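Nadov Hand-held Gripper – Set-up Guide
Section 4: Preparing a room and recording your first task

This section covers the hand-held unit only. If you bought the Nadov with the Jinis arm mount, finish this section first and then go to Section 7. Charging and first power-up are in Section 2, and pairing with the recorder is in Section 3.

4.1 Before you start

You will need:
the hand-held gripper, fully charged
the recorder, with at least 10 GB free
the printed calibration board from the accessory pouch
a table that does not rock
the objects for the task

Allow an hour for the first set-up. Later sessions in the same room are much quicker, as the calibration can be reused.

Caution: The jaws close with enough force to pinch. Keep fingers, hair and loose cuffs clear of them whenever the unit is switched on. Do not let children use the gripper.

4.2 Setting up the table

1. Choose a table with clear floor on at least one side. You need to be able to walk up to it without stepping over cables.
2. Push chairs that you are not using away from the working side. If a second person will sit at the table during recording, seat them before you calibrate and ask them to stay put until the end of the take.
3. Place the objects on the table with the one to be picked up nearest to you. Leave a hand's width between it and its neighbours on the first few takes.
4. Put small parts in a tray with raised sides if they might roll.
5. Switch on all the room lights that you intend to use. Do not change them part-way through a session.

Note: Windows do not need to be covered. The camera copes with daylight from one side, but direct sun on a varnished or glossy table will cause bright patches. Turn the table or lower a blind if the recorder shows the GLARE message.

4.3 Calibrating

1. Fix the calibration board to a wall or stand so that it is flat. Do not bend it or put it behind glass.
2. Stand with the gripper 200 cm from the board and point the camera at it.
3. Press and hold the side button until the light on the handle flashes blue.
4. Move the gripper slowly up, down, left and right, keeping the board in view. Tilt it a little each way.
5. Carry on until the light stops flashing. A steady light means that the calibration has been stored.

If the light turns red, go back to step 2 and move more slowly. Most failed calibrations come from moving too fast – the unit needs sharp views of the squares. You can leave the board up while you record.

Repeat the calibration if the gripper has been dropped, if the lens cover has been taken off, or if the software has been updated.

4.4 Recording a task

1. Open the jaws fully by releasing the trigger.
2. Hold the gripper at chest height with the camera facing the table. Your wrist should be straight and your elbow slightly bent.
3. Press the side button once. The recorder beeps and the counter starts.
4. Wait for the second beep, then move towards the object at a steady pace.
5. Squeeze the trigger to close the jaws. Stop squeezing as soon as the object is held.
6. Lift, move and set down the object. Release the trigger and draw the gripper straight back before turning away.
7. Press the side button again to end the take.

Each take can last up to 67 seconds. After that the recorder closes the file by itself and begins a new one, and the two parts are joined when you export.

Soft and light items such as cut flowers, paper and cloth need very little pressure. Set the grip limit to LOW in the recorder menu before you work with them. For flowers, take hold of the stem or the wrapping and keep the jaws away from the blossoms. Long items should be held near their middle so that they do not swing.

You may turn the gripper on its side to reach an object. The unit records its own tilt, so there is no need to keep the picture level. The recorder screen will show the room turned as well.

Note: The wide lens takes in a good deal more than the table, including people sitting nearby. Get their agreement before recording. Faces can be blurred on export (see Section 6.2).

4.5 Checking the take

1. On the recorder, open TAKES and select the latest one.
2. Play it through once at normal speed.
3. Check that the object stays in view until the jaws reach it. Straight edges near the rim will look bent, and the corners will be dark. Both are normal for this lens and are corrected later by the software.
4. Mark the take KEEP or DISCARD.

If the view is misty all over, wipe the lens with the dry cloth supplied. Do not use window cleaner. If the take stops early with code 57, the memory card is too slow and should be replaced with one from the list in Appendix B.

Spare jaw pads and calibration boards can be ordered from the Flustberg service desk in Bragança. Please quote the serial number on the underside of the handle.
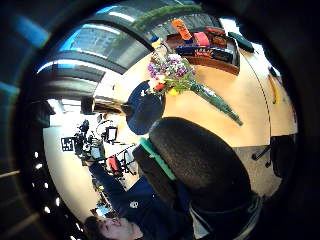

Fig. 4.1 Lens view with the gripper turned on its side: bouquet on a wooden table, before correction.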